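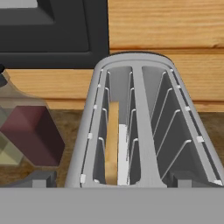
A slice of bread stands in the left slot of a simulated toaster in Nomatach's kitchen set. Rendering: Nomatach

August 24, 2020

Nomatach says its kitchen robot software will learn to make toast from simulated examples, and it wants 3000 of them before it tries a real counter. So far it has 400, all gathered at its Chisholm office by operators steering a virtual arm.

The company began the work in March. Each example is one operator's attempt at a single chore, saved so that the learning system can copy it. Of the 400, the company threw out 96 as unusable. It would not say what was wrong with them, or who decided.

Nor has it shown that any of this carries over to a real kitchen. Crumbs, bent slices and sticky levers are hard to fake, and a spokesperson for the company conceded that its simulated bread does not crumble.

Destel, which sells a rival set of examples recorded on real arms, has made big promises of its own and published no test results either.

Nomatach plans a trial at a test kitchen in Calov but has given no date for it.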